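Bedside corners: where we have got to

The bedroom refresh at Levatero is now past the halfway mark. The beds and headboards are in on both floors, and what remains is mostly the small stuff: bedside tables, phones, lamps, leads. This item is about the corner beside the bed, which has taken up more of our time than the beds did.

Each of the 53 rooms gets one round table on the wall side. We looked at square ones from Hallau first, and they fitted the gap well enough, but people caught their hips on the corners in the two trial rooms. The round ones also let you get a vacuum head in behind without shifting anything. They stand up on legs, so there is clear floor beneath, and the raised rim stops a pair of glasses rolling off in the night.
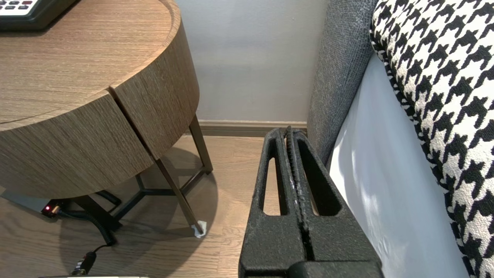

The phones are staying. This came up at the spring meeting and again in the comment cards, with views on both sides. In the end we kept them for the simple reason that guests still ring the front desk from bed, mostly late in the evening and mostly to ask about breakfast. A mobile does the same job, but you have to find the number first. The short card of numbers will be reprinted in May and will live in the drawer of the desk, so please don't tape it to the phone.

Leads are the part we have not solved. The bedrooms were wired a long time ago and the sockets are where they are. In some rooms there is an outlet directly behind the table, in others you have to go along the wall to find one, and the data and phone plates were put in at different times at different heights. Suqin Su went through the upper floor with a notebook and wrote down what was plugged into what. Her list is in the office and it is worth a read before you start on a room.
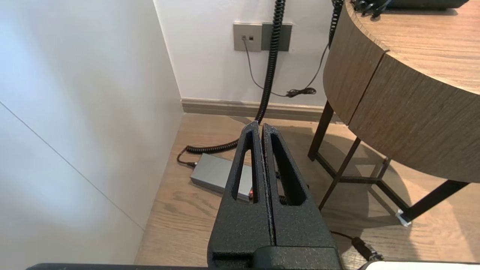
Low wall plates in the corner: one in use with a thin grey cable, the other blank.

What the list showed is that most of the mess comes from spare length. A lead that needs to travel from the wall to the table arrives with far more cable than that, and the extra ends up in a heap on the floor or hanging against the skirting. Shorter leads would fix a good part of it. We have priced a batch of 300 from Kondano, enough to do every bedside with some left for the desks, and the order goes in once the lengths are agreed. Until then, please work with what is in the room:

Gather any spare length into one loop and fasten it with the cloth ties, not with tape.
Keep power strips flat on the floor, switch facing up, and away from the edge of the bed.
Don't run anything under the rug.
Leave unused plates alone. They are blanked off and the blanks are meant to be there.
If a plug feels loose in the wall, note the room number and leave it for Aiguo Hao.

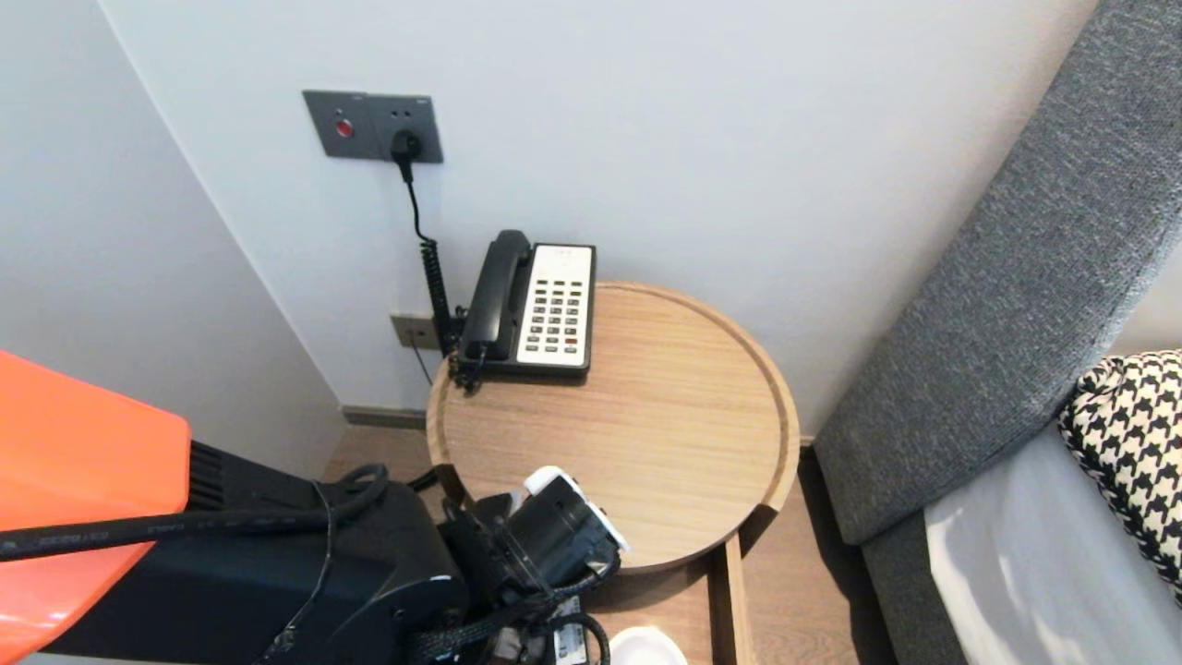
Phone placement is the other thing we have changed our minds about. At first we asked for phones at the front of the table, where a hand finds them in the dark. That left no room for a glass of water or a book, and the coiled cord got dragged across everything else. Having the phone at the back of the table, with the cord dropping down behind it, leaves the rest of the tray top free, and somebody lying against the headboard can still get to the handset. It also keeps the cord off the pillows. Please set them that way from now on. The front edge should be left clear when a room is made up, apart from the folded welcome note.

The red wall buttons do not change. Don't hang anything from them or in front of them, and don't push a lamp up against the wall where it covers the plate. If you move a table for cleaning, check that it goes back where it was — a hand's width off is enough to put a leg on top of a cable.

On the tables themselves, a dry cloth is fine for daily use and a barely damp one for rings. No spray polish. It leaves the surface slippery and the phones slide about. The pads under the legs should be looked at once a season. They fray at the edges with use, and a frayed one is fine, but a missing one will mark the floor. Jingyi Zeng has a tin of spares and will give you a handful if you ask.

A few rooms will be out of use for half a day each while the leads are swapped. The rota is pinned up by the linen store. The ground floor goes first, then the upper floor from the stairs outwards.
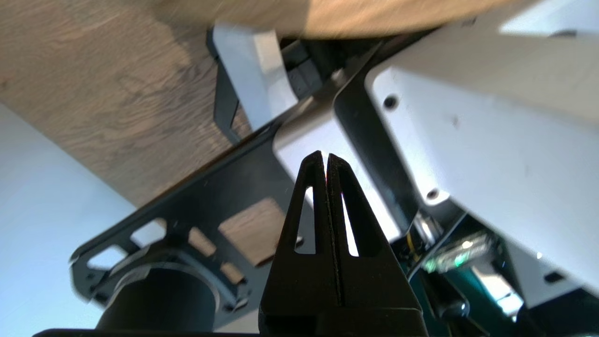
Lorraine Ellery would like it noted that short leads are all very well until a guest wants to charge a phone in bed. She asks for at least one long one per room, kept coiled in the drawer, and says she has been lending out her own since winter. She also thinks the bedside outlet should be left with one free socket at all times, so that nobody unplugs the telephone to charge something and then wonders why the desk can't reach them.

Both points seem fair. We will add a long lead to the order for each room, and where there is only a single outlet near the bed the power strip will stay. The Tang lamps, which were due with the tables, have been put back to the next delivery, so the old lamps should go on being used until then. Any other remarks about the bedside corners can go in the book at the front desk, with the room number next to them please.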